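Stop buying the arm first
Opinion, by Esi Antwi

Most small workshops that ask me about automation start with the arm. They want to know the reach, the payload and the price. I think they have the order wrong. The part that decides whether a job gets done is the bit at the end that touches the work, and it usually gets whatever money is left over.

I spent a few days last October at Wernotmont with Drahomíra Oravec and Reinaldo Brito, who compare fingers for a living. They work on an ordinary wooden table with two arms, and they change the fingertips far more often than anything else.

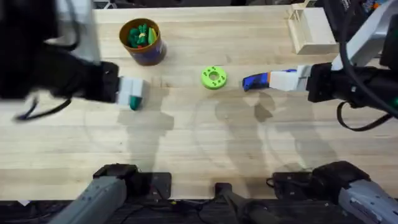
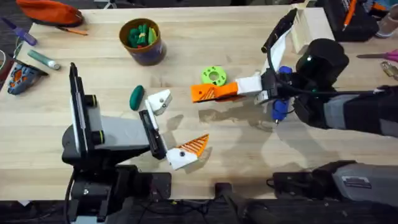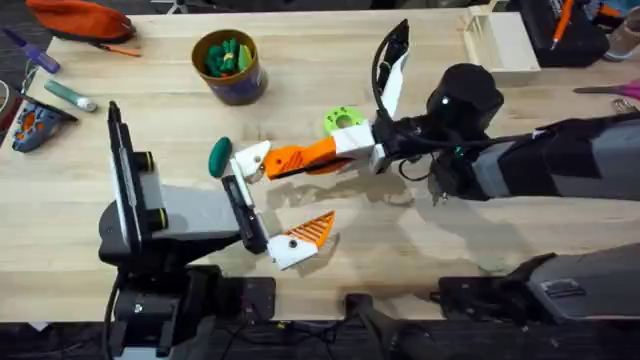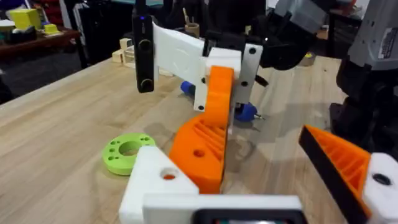 Two arms at the table, with the green ring used as a test part.

The orange ribbed fingers are the ones people ask about. The ribs let the finger give a little when it presses on something, so the pad follows the shape of the part. A stiff finger has to be put in exactly the right place. A soft one can be slightly off and still hold.

There is a price for that. Brito keeps a log, and in one run of 400 picks the soft pair dropped the part 50 times. The stiff pair, on the same part, dropped it 94 times. Anyone selling soft fingers would stop there. But when the task was to put the part down in a set position, the stiff pair was better, and by a clear margin. The part shifts in a soft grip and the arm has no way of knowing.

Oravec would fix this with cameras. She wants a view from the wrist as well as one from a fixed point, and she has a case. A fixed camera loses sight of the part when a forearm passes over it. A wrist camera sees the contact, though it also sees a good deal of its own gripper. My own view is that a small shop should begin with one fixed camera and a better finger, and add the wrist camera when it can name the failure it is trying to see.

I have heard the opposite argument from Čestmír Oravec at Stundell, and it deserves a fair hearing. He says a poor arm with play in its joints will spoil any finger you put on it, and that the controller matters more than either. For close assembly work I agree with him. For sorting, feeding and loading, the jobs most people bring to me, I don't. Those jobs put up with a loose joint. They do not put up with a finger that can't hold the part.

So my advice is dull. Take your own parts, the awkward ones included, to someone who has an arm already. Try three or four finger shapes. Write down every drop and every bad placement, and keep going past the first good afternoon — the pads need time to wear. Only then ask what sort of arm has to carry the finger you chose.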